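Oficina da Stellis retoma célula de dois braços após revisão dos cabos

A célula de manipulação bimanual da Stellis voltou a operar em fevereiro, depois de uma revisão que durou nove dias. O trabalho se concentrou na fiação dos punhos e no alinhamento das bases, dois pontos que vinham causando paradas curtas durante os turnos da tarde.

Segundo a equipe de manutenção, o sinal da câmera de punho do braço esquerdo caía sempre que a junta passava de certo ângulo. O cabo foi substituído por outro, fino e preto, preso ao longo do braço com pequenas presilhas brancas. No braço direito a opção foi um conduíte corrugado, mais grosso, com folga em laço na altura do punho antes de descer até a base.

As placas de montagem também foram soltas, limpas e reapertadas. Cada garra passou por 49 ciclos de abertura e fechamento sem carga -- o roteiro anterior pedia 22 -- e só então a equipe liberou os testes com objetos, feitos com potes e caixas de plástico transparente sobre a mesa.

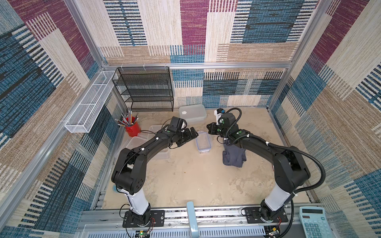 ## Rotina de inspeção

A partir de agora, as presilhas e os conectores serão verificados a cada seis semanas. A lista inclui ainda o aperto das bases, a limpeza das lentes e um teste de aproximação entre as duas garras em velocidade reduzida. Presilha frouxa é trocada na hora; cabo com marca de atrito tira a célula de operação até a substituição.

As peças de reposição são fornecidas pela Dolletis, que mantém um jogo completo de cabos no almoxarifado da oficina. O registro das inspeções passa para o Skikameo, sistema já usado nas outras células -- até janeiro, as anotações desta ficavam em papel.

Uma segunda célula, com a mesma montagem, deve passar pelo serviço em março.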